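The Hand Gripper at Pukport: Setup and Upkeep

Welcome to the gripper page! I've been meaning to put this together ever since Gun-woo Woo asked how we look after the two-finger hand tool on the Callel bench, and my reply grew so long that it seemed kinder to give it a page of its own. It's a simple tool, really, two fingers with a pad on each, but it does like some regular attention, and a pad that has crept a little out of line will have you blaming everything else first (I speak from one very long afternoon in February).

We start by covering the bench in white paper, plain stuff off the Kultex roll, and we don't fuss much over creases. Then the fingers are opened wide, so there's room to get at both pads, and we look at the screws one at a time, left side first. 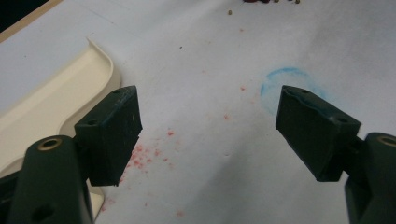
Barnabás Gulyás likes to go over the brass inserts next, and he's quite right to, as a thread in plastic won't put up with a heavy hand. Start every screw with your fingers and let it find its own way in. If it binds, back it out and begin again, please! We had a pair of arms reach 3,630 cycles on their first inserts, and I put that down entirely to Barnabás and his patience.

Grit is the other thing. Small grains get under the pads and into the screw holes, so we brush from the top down with a soft dry brush and then wipe the flat faces. Scuffs along the top edges we leave alone. A pad gets changed when its gripping face is worn, and we keep six spares in the Ban drawer, under the hex keys.

Last of all, close the fingers slowly and watch the two faces come together. Write the result in the log, even when all is well.

Page updated 16/03/2023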